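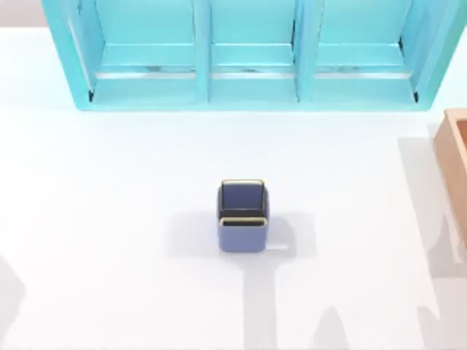 4. Checking a tabletop scene before recording

This section applies to every shelf-and-box scene used with the Dundix arm, in simulation or on the bench. The checks are the same for both. Where a step applies to only one of them, the step says so.

Complete Section 3 (arm limits and stop settings) first. Do not use this section to approve a scene that has failed a limit test.

4.1 Placing the fixtures

1. Load the base scene, or clear the bench down to the bare top.

2. Place the shelf unit at the back of the work area with its open side toward the arm.

3. Place the wooden box to the right of the shelf. Leave a clear gap between the two. The fingers must be able to go down beside the shelf post without touching the box rim.

4. Bench only: clamp the shelf. Pull on each upright by hand. If the shelf moves, clamp it again and repeat the pull.

5. Simulation only: set the shelf and the tabletop as fixed bodies. Leave the box as a free body unless the task sheet says otherwise.

6. Place the object to be handled on the open tabletop, at least 60 mm from any fixture.

Note: Distances are measured from the outer face of the fixture at table height. Do not measure from the upper edge of the shelf.

4.2 Setting speed and force

1. Open the motion page and set the approach speed to 100 mm per second or lower.

2. Set the contact speed to half the approach speed. The controller switches to it when the fingers enter the zone drawn on the motion page.

3. Check that the force stop is on. It turns itself off whenever a new gripper profile is loaded.

4. Save the profile under the scene name. Do not save over the Zerar default.

CAUTION: Never raise the force stop to get past a failed grasp. Open the fingers, back the arm out along the path it came in on, and check the position of the object.

4.3 Checking the view at close range

Both camera views must be checked with the arm at its low position. A scene that looks clear from overhead can still leave too little room at the foot of the shelf.

1. Move the arm to the low position and stop it there.

2. Look at the space between the shelf, the finger and the box. You must be able to see tabletop between the finger and the box rim.
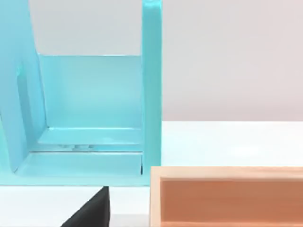 Figure 4-2. Close view at the front of the shelf, with a gripper finger at the lower edge and the wooden box at right.

3. Move the arm toward the box in small steps. Stop if the strip of tabletop closes, and move the box to the right.

4. Write down the final box position on the scene sheet.

Note: Shadows of the arm on a white tabletop are normal and do not fail a scene. Do not remove them by turning off the lights in the simulator. Scenes recorded without shadows are kept in a separate set at Grulwood and must be marked as such.

4.4 Sign-off

The person who built the scene may not sign it off. A second operator repeats 4.1 step 6 and all of 4.3, then initials the sheet. At the Cabello site, send the sheet to Oranuch Petchrat. At all other sites, send it to Catrin Penry.

A sign-off covers 2000 runs. It ends sooner if a fixture is moved, a gripper profile is changed or the simulator is updated. Error 742 at start-up means the sign-off has run out. Repeat this section from 4.1.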